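드론빌 별 관측 마당, 올여름엔 7일 밤 연속으로 열린다

드론빌 언덕 위 하브테 천문대가 8월 한 달의 가장 어두운 밤들을 골라 별 관측 마당을 연다. 올해로 일곱 번째다. 지난해까지는 사흘 일정이었는데, 이번에는 일주일 내내 밤마다 문을 연다니 벌써부터 마음이 들뜬다!

하브테 천문대는 해발 562미터에 있다. 아주 높은 곳은 아니지만 남쪽으로 산줄기가 길게 막아 서 있어 시내 불빛이 거의 넘어오지 않는다. 맑은 날이면 맨눈으로도 은하수가 보이고, 눈이 어둠에 익숙해지고 나면 백조자리 근처에서 은하수가 두 갈래로 갈라지는 모습까지 알아볼 수 있다. 도시에서만 살아온 사람이라면 처음엔 구름인 줄 알고 한참을 쳐다보게 된다(기자도 그랬다).

행사를 이끄는 우비트 피크레 관측실장은 준비 이야기를 꺼내자마자 목소리가 빨라졌다. "작년에 마지막 밤 새벽까지 남아 계신 분들이 있었어요. 토성을 보고 나서 줄 끝으로 돌아가 또 서고, 또 서고 하시더라고요. 그걸 보고 사흘로는 모자라겠다 싶었죠." 피크레 실장은 이번에도 토성을 빼놓지 않을 생각이지만, 개인적으로 가장 기다리는 대상은 거문고자리의 고리성운이라고 했다. 작은 연기 고리처럼 보이는 그 희미한 빛을 처음 찾아낸 사람들이 내는 탄성이 좋다는 것이다.

지난해 행사를 찾은 사람은 사흘을 통틀어 1,488명이었다. 망원경 한 대에 줄이 지나치게 길어졌던 점을 고려해 올해는 마당을 두 구역으로 나눈다. 주 관측실이 있는 위쪽 구역에서는 행성과 성운을 보고, 잔디밭 쪽 푸사르 구역에서는 돗자리에 누워 여름철 별자리와 유성을 본다. 페르세우스 유성우의 활동 기간과 겹치는 밤도 있어서, 누워만 있어도 별똥별 몇 개쯤은 만날 수 있을 것으로 보인다. 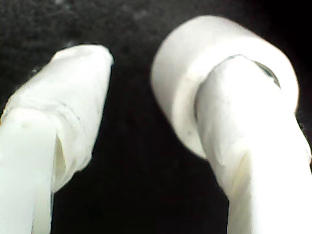

밤하늘이 어두울수록 좋은 만큼 손전등 사용에는 규칙이 있다. 관측 마당 안에서는 붉은 빛만 켤 수 있고, 휴대전화 화면도 밝기를 가장 낮게 맞춰야 한다. 붉은 셀로판지는 입구에서 나눠 준다. 사람의 눈이 어둠에 충분히 적응하는 데는 20분 넘게 걸리는데, 흰 불빛을 한 번만 봐도 처음부터 다시 기다려야 한다. 주차장 전조등이 마당을 비추지 않도록 차는 모두 아래쪽 베코우 주차장에 세우고, 거기서부터는 오솔길을 따라 걸어 올라오면 된다.

이 오솔길이 또 은근히 즐겁다. 해가 막 넘어간 시간에 출발하면 걷는 동안 하늘색이 바뀌고, 중간 쉼터에 닿을 즈음이면 직녀성이 머리 위로 또렷해진다. 쉼터에서는 안내원이 그날 밤 볼 수 있는 별자리를 간단히 짚어 준다. 견우성과 직녀성, 데네브를 이어 커다란 삼각형을 그려 보고 올라가면 관측 마당에서 길을 잃을 일이 없다. 아이들과 함께라면 꼭 들러 보기를!

낮에 도착한 사람들을 위한 프로그램도 있다. 오후 4시부터 전시실에서 별자리판 만들기가 열리고, 날씨가 좋으면 태양 필터를 단 망원경으로 흑점을 관찰한다. 저녁 8시에는 강당에서 그날의 하늘 이야기가 이어진다. 강연은 짧다. 피크레 실장은 "하늘이 열려 있는데 실내에 오래 붙잡아 두면 안 되죠"라며 웃었다.

구름이 짙게 끼는 밤에는 관측 대신 강당에서 음악과 함께 성운 사진을 감상하는 시간이 마련된다. 관측 여부는 매일 오후 6시에 천문대 안내판과 전화 안내로 알린다. 여름밤이라도 언덕 위는 바람이 제법 차서 긴소매 옷과 담요를 챙기는 편이 좋다. 따뜻한 보리차는 마당 입구에서 누구나 마실 수 있다.

관람료는 없다. 다만 주 관측실은 공간이 좁아 미리 신청한 사람부터 들어간다. 푸사르 구역은 신청 없이 자정까지 드나들 수 있고, 돗자리는 각자 가져와야 한다. 휠체어나 유아차를 이용하는 방문객은 전화로 미리 알리면 오솔길 대신 천문대 차량을 타고 마당까지 올라갈 수 있다. 신청은 천문대 안내실과 드론빌 도서관에서 받는다.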